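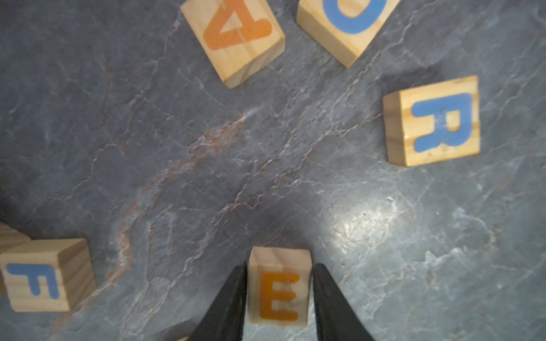
Unit 6: How a private power plant gets paid

Instructor: Raghda Abou Jaoude
Read before class: the Trallurel contract summary, sections on price and availability
Bring: a calculator

1. Background

A utility can build its own power plants, or it can buy power from plants owned by someone else. When it buys, the two sides sign a power purchase agreement, usually shortened to PPA. The seller is called an independent power producer, or IPP. In our running case the seller is Trallurel, which owns a single 100-megawatt plant burning heavy fuel oil. The buyer is Clista, the utility that runs the grid and sends out the bills. Nuller operates and maintains the plant under a separate contract. Cervantes is the lender.

Keep the four names straight. Most wrong answers on last year's paper came from mixing up the owner and the operator. Clista has no contract with Nuller. If the plant breaks down, Clista deals with Trallurel, and Trallurel deals with Nuller.

2. Two kinds of payment

The monthly bill under the PPA has two main parts.

Capacity payment. Paid for having the plant ready to run. It covers the loan, insurance, fixed wages, and the owner's return. It is paid whether or not Clista asks for any power, provided the plant is available.

Energy payment. Paid for each megawatt-hour delivered to the grid. It covers fuel and the parts and supplies that are used up by running the engines.

The split matters because it decides who carries which risk. If demand drops and the plant sits idle, Clista still owes the capacity payment, so demand risk is with the buyer. If the plant is broken, the capacity payment is reduced, so the risk of poor operation is with the seller.

Fuel price is handled separately. In this PPA the energy payment moves with a published fuel index, and Clista passes the change on to customers. The seller keeps one fuel risk: efficiency. The contract sets the amount of fuel allowed per megawatt-hour. If the engines burn more than that, Trallurel pays for the extra. If they burn less, Trallurel keeps the saving.

3. Measuring availability

The PPA sets an availability target of 90 percent over the contract year. Two kinds of outage count against it.

Planned outage: agreed with the buyer ahead of time, normally for overhauls.
Forced outage: anything else that takes the plant off line, including trips and failed starts.

Worked case. In its last contract year the plant was fully off line for 702 hours of planned outage and 178 hours of forced outage. A year of 365 days has 8,760 hours.

Total outage: 702 + 178 = 880 hours
Hours available: 8,760 - 880 = 7,880
Availability: 7,880 / 8,760 = 89.95 percent

The plant missed its target by a very small margin. Allowed outage at the target is 876 hours, so the shortfall is four hours. Do not round to the nearest whole percent before comparing. The contract calls for two decimal places, and rounding early would turn a miss into a pass.

Partial outages are converted to full ones. If half the plant is off line for six hours, count three hours. There were no partial outages in the worked case.

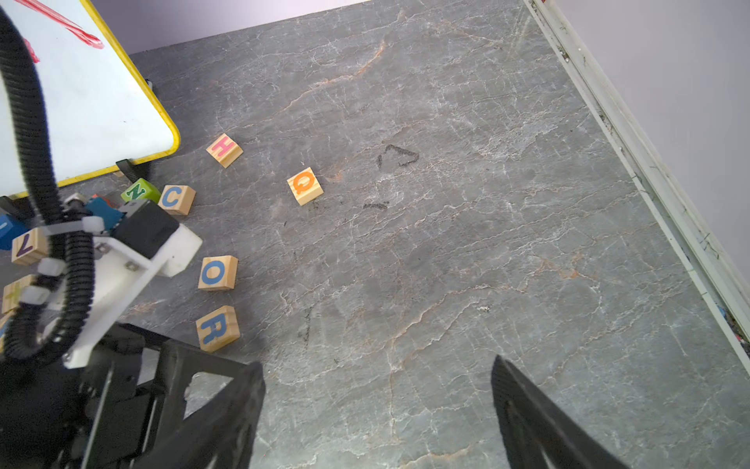

Keir Niven asked whether it was fair to count planned outage at all, when the buyer had agreed to the dates. The point is a good one and contracts differ on it. Some give the seller a separate allowance for planned work and measure only forced outage against the target. Others, like this one, set a lower target and count everything. When you compare two plants, check which method each one uses before you compare the percentages.

4. What happens after a miss

Under the Trallurel PPA the capacity payment is cut in proportion to the shortfall. For a four-hour miss the money is small. The larger concern is the loan. Cervantes tests the plant's cash flow twice a year, and a run of reduced payments could stop the owner from taking dividends until the next test is passed.

The owner will normally try to recover the loss from the operator. Whether it can depends on the cause. A bearing that failed through poor maintenance is the operator's problem. A trip caused by a fault on the grid should not count against the plant at all, and the plant's log has to show it. Shirin Nouri's guest session in July will cover outage logs and how disputes over them are settled.

5. Terms to know

Dispatch: the buyer's instruction to run, and at what level.
Deemed energy: energy the plant could have delivered but was prevented from delivering by the buyer. Some contracts pay for it.
Force majeure: events outside either side's control, such as a hurricane. Read the list in the contract; it is often shorter than people expect.
Take-or-pay: the buyer pays for a minimum amount of energy even if it does not take it. This PPA has a capacity payment and no take-or-pay clause.
Step-in rights: the lender's right to take over running the project if the owner defaults.

6. Exercises

a) Forced outage rises from 178 to 200 hours and planned outage stays the same. Find the new availability to two decimal places.

b) The plant runs at 90 megawatts for five hours. How many megawatt-hours are paid for under the energy payment?

c) Clista does not dispatch the plant for an entire month, and the plant is available throughout. State which payments are due.

d) The grid connection fails on a Saturday and the plant cannot export for eight hours. Argue the case for Trallurel, then for Clista, in a short paragraph each.

Hand in (a) to (c) at the start of class. Part (d) will be discussed in pairs. Terence Blackburn is taking the make-up session for anyone who missed Unit 5, and the room is posted on the department door.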